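News > Media releases > Gripper trials

MEDIA RELEASE

Burosari opens its two-arm bottle-sorting bench to gripper makers across the country

July – Burosari is very pleased to announce that its two-arm tidying bench, which many of our friends in the packaging and recycling world have been asking after for quite some time now, is open to outside gripper makers for a full season of side-by-side trials. First onto the bench are Prater and Wattanapong, two small manufacturers whose jaws we have admired (and, in our own clumsy way, tried to copy) for years.

The job is one that anybody who has cleaned up after a footy club breakup will recognise. A heap of empty drink bottles is tipped onto the floor of the bench, and the arms have to pick them up and get them into a bin. It sounds simple enough, and it's anything but! Clear plastic is hard for a camera to make out, a cap and a bottle neck want quite different handling from a wide label, and bottles lying on top of one another have a habit of rolling away just as the jaw closes.

"We could have tested on nice tidy blocks, and we did for a while, but our customers don't have tidy blocks, they have rubbish," said Bhupendra Nigam, who leads the trials at Burosari. "So we went and got some rubbish. I have been washing out bottles at my kitchen sink for weeks and my family has been extremely patient about it."

Each gripper will attempt 1000 picks, split between the left arm and the right, with the controller settings held the same throughout. Missed grasps, dropped bottles and time per pick will all be logged, and every manufacturer will get its own complete record before anything is published. The results will be released through Nornelo, our shared library of test notes, where anyone is welcome to read them free of charge.

The walls of the bench are papered in a large floral print, white flowers and ferny leaves on dark brown, and hung with wire baskets. Mr Nigam favours a busy background for camera comparisons and would like visiting teams to bring their own wallpaper suggestions along. 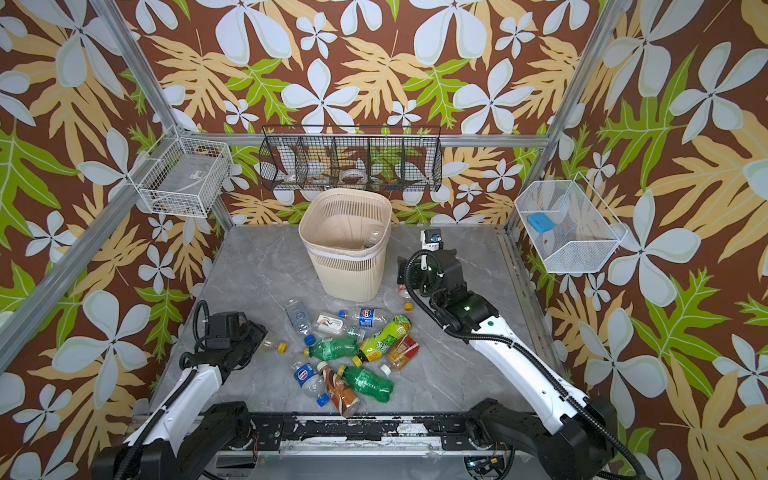 How to take part

Expressions of interest are open now to makers of grippers, wrist cameras and arm controllers of any size, including university groups and keen people working out of the garage. There are 21 places on the bench this season. Visiting teams get 2 days each, with a Burosari technician on hand to help with mounting and a decent cup of tea mid-morning. Please get in touch through the trials desk at Burosari, and do tell us a little about your gear when you write.

Recent releases
Nornelo test notes now free to read
Burosari welcomes Prater to the gripper trials
Choosing a wrist camera: notes from our autumn open day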